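Category: Home Laundry > Dryer problems
Ticket 965 - Mirex dryer stops before the towels are dry

Opened by Hannelore Thaler, Gokudville

Hello, my dryer Mirex stops after 14 minutes on the cotton program. The display shows 79 minutes at the start, then it jumps to "End". Shirts are fine, but thick towels come out damp in the middle. I bought it in March and it worked well until last week.

What I tried so far:

1. Cleaned the lint filter and the door seal. No change.

2. Dried one white towel alone, then folded it in layers on the table and felt inside the fold. 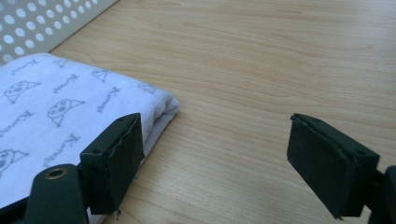

3. Wiped the moisture sensor with vinegar, as Jekeva support wrote me. Now it runs longer - more than 40 minutes - but it still stops too early.

Should I order the sensor, part 232, or is there a setting for the dryness level? The manual does not explain it well.

Status: waiting for reply
3 comments | 2 people have this problem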